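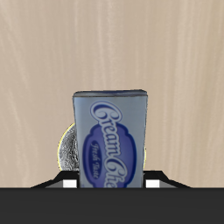 I've been on a bit of a standards kick lately, and I have to tell you, it's been the most fun I've had with a simulator in ages! Bo-ram Shim talked me into writing down house rules for our grocery tasks, and what started as half a page is now pinned over both our desks.

Rule one is about naming. Every object gets the name a shopper would give it. So it's "cream cheese box", never "box_small_b" or whatever the person who built the model was thinking at the time. If the label says Cream Cheese in big swoopy letters, then the instruction says cream cheese too. We found 403 task instructions that broke this one (mostly mine, sorry) and fixed the lot over a couple of evenings.

Rule two is my favourite: write down what counts as a grasp before you run anything. Ours says both fingers touching, object clear of the surface, held for 2 seconds. You can argue with the 2 seconds, and Bo-ram does, but at least we're arguing about a number on paper. Before that, I'd call something a success and she'd call it a lucky pinch, and our scores on the same batch wouldn't match.

Then there's clutter. Groceries live next to other things, and a box with something round and shiny tucked in behind it is a different job from a box on its own. Our rule is that neighbours get logged along with the target, with their starting positions, so anyone can rebuild the same layout later. Same goes for which way up the package is. A carton standing on end with the writing running down it is a perfectly fair test, as long as the log says so.

The wrist view has a rule as well. We save it at the same size the policy sees, blurry lettering and all. I used to keep a nice crisp version for slides, and it gave me a completely wrong idea of what the policy had to work with. If I can't quite read the small print, that's good for me to know!

We're still squabbling over how many runs make a fair score. Around 1000 is my vote. Bo-ram would take fewer, with more variety in the layouts, and she's slowly winning me over. Whatever we pick goes in the file with a date beside it, so the current version says 2/2/18 at the top and the old ones stay in the folder underneath.

Next up is a rule for drops. Does a box that slips and gets picked up again count as one try or a fresh one? I've got a draft, it's a mess, and I'm hoping to have it sorted well before June. If your group already has wording for this, please leave it in the comments, I'd love to read it.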